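Introduction to Bookkeeping
Handout 6: Which cost leaves the store first?
Prepared by Hamdia Belay. Exercises checked by Obsa Mekonnen.

In the last handout we recorded purchases and sales, but we assumed that the purchase price was always the same. In a real shop the price changes during the year. When we sell a bag of lentils, we must decide which price we take as its cost. The bags look the same, and usually it is not possible to know from which delivery a bag came.

Three methods are used in this course.

First in, first out (FIFO). The oldest cost goes out first. The closing stock has the newest prices.

Last in, first out (LIFO). The newest cost goes out first. The closing stock keeps the old prices. This method is not allowed under the international standards (IFRS), but you will meet it in books from the United States.

Weighted average. We divide the total cost by the total number of units and use one cost for all of them.

Worked example

The Softić store in Anville has 513 bags in opening stock, bought at $2 each. In August it buys 999 more bags at $3 each. After this purchase it sells 999 bags.

Opening stock: 513 x $2 = $1,026
Purchase: 999 x $3 = $2,997
Total cost available: $4,023

FIFO: cost of sales is $1,026 + (486 x $3) = $2,484. Closing stock is $1,539.
LIFO: cost of sales is $2,997. Closing stock is $1,026.
Average: $4,023 / 1,512 = $2.6607 per bag. Cost of sales is $2,658.06. Closing stock is $1,364.94.

Please check that in each method the two results together give $4,023. Most mistakes in the exam are found by this check. Do not round the average cost to two decimals before you multiply.

Exercise for next time: Drarkby Supplies has no opening stock. It buys 2,758 boxes at $4 and later 513 boxes at $5. It then sells 999 boxes. Calculate the cost of sales by all three methods. Also read the page on Gato Trading in the course reader.

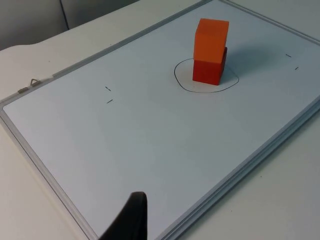

Cost layers are the part of LIFO which students find difficult. A layer is a quantity of goods bought at one price, and a new purchase is put on top of the older one. Take the two stacked cubes on the whiteboard as two purchases, the lower cube for the opening stock and the upper cube for August. LIFO takes the upper cube first, and the lower cube stays in the accounts at its old price. FIFO takes the cost of the lower cube first, although with real cubes you would have to lift the upper one to do it. The method concerns the costs only, and the shopkeeper may still sell the bags in any order.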